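I drove to Wollgate for the Drumora open day expecting to be bored, and I suppose I should admit that up front. My nephew wanted to go, the tickets were free, and there was a bakery across the street, so that settled it. I came home with a good deal to say, and you all know what happens when I come home like that.

They had set up a kitchen counter at the back of the hall with a white curtain behind it, and 40 of us stood around it in our coats. I had pictured something like a car factory, with sparks and a big yellow fence. What we got was a toaster, a couple of bowls, a saucepan and a robot that moved about as fast as my grandmother did when she was setting a table for company. I mean that kindly. She never broke a dish in her life! 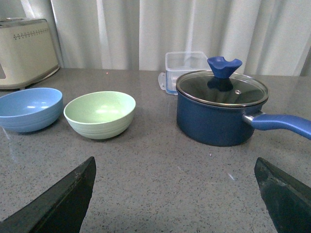 Drumora open day, Wollgate: the counter from the gripper's side, with the two bowls at left and the blue saucepan at right.

My opinion, for whatever it's worth, is that more of these companies ought to show their work this way. I have read so many articles about how machines are going to take over our homes by next spring, and I have read nearly as many saying it's all smoke, and I don't believe the people writing either kind have stood and watched a robot deal with a cereal bowl. You learn a lot by standing there. You learn that a rim is a hard thing to take hold of, and that a shiny counter can fool a camera, and that a person who has worked on something for years will still hold her breath while it reaches. Shiyu Hao ran our session and answered every question we had, including the silly ones (mine was whether it could tell a clean bowl from a dirty one, and the answer was "not yet, and some days I can't either").

She told us the team had gone through 3000 practice tries with kitchen things like these before they let the public in. I heard a man near me mutter that this was an awful lot of fuss over putting away the dishes. Well, maybe so. But I raised three children, and if I added up how many times I showed each of them where the bowls go, I think we'd land in the same neighborhood.

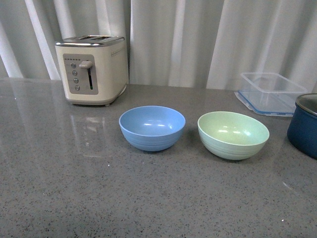 Hongjun Yao thought I was being far too easy on them. He told me over coffee afterward that a tidy counter with a handful of things on it has very little to do with his own kitchen, where the mail lives next to the stove and there is always a backpack in the way, and he'd like to see the same demonstration done at his house at dinnertime.

I've been chewing on that ever since, and he has a point. A real kitchen is a mess, and a company that only ever shows the easy version isn't telling you very much. Still, you have to start someplace. When I learned to drive, my father took me to the empty lot behind the feed store in Geltville, and it was a good long while before he let me near Main Street. I don't remember anybody calling that cheating. What I would ask of Drumora is that they come back next November with a messier counter and let us watch it go badly, if it's going to go badly.

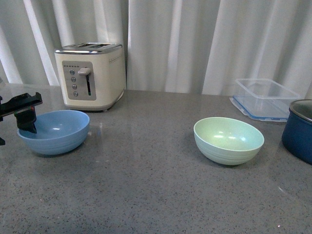
Zulema Cabral wrote to me that she would settle for less than that. Her hands have gotten stiff, and a machine that could lift one bowl down from one shelf, slowly, every morning, would be worth more to her than any of the clever talk. She asked if they'd be taking names.

I don't know whether they are, but I've written to Shiyu to ask, and I'll put her answer in this column when it comes. My nephew, meanwhile, would like it noted that he got to press the start button.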